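Open day at Starum: was it worth the trip?
Forum > Robots and Automation > Visits

dirnska_16
I was at the Starum open day in November. The demonstration I liked most was the jewelry sorting. Two people hold a gripper each and pick up chains and bracelets, and the robot must learn from this later. 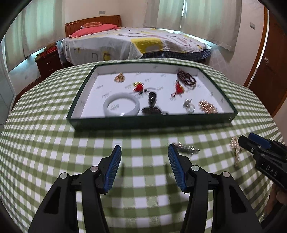

A gold chain is more difficult than a bangle, because it changes its shape each time. I was allowed to try for 14 minutes and I dropped the chain very often. The ticket was 50 and I do not regret it.

Lemwood
50 for picking up necklaces? At Ulloa I saw a real arm work the whole afternoon, and the entrance was free.

dirnska_16
Yes, but at Ulloa you stand behind a glass. I prefer to hold the tool in my own hand.

tin_lid
I must disagree with both. They told us 400 repetitions for one task. A visitor sees maybe three of them and learns little.

Lemwood
400 is not much for chains, I think.

dirnska_16
For me it was enough to understand why my wrist was hurting. Does someone know if they repeat it in spring?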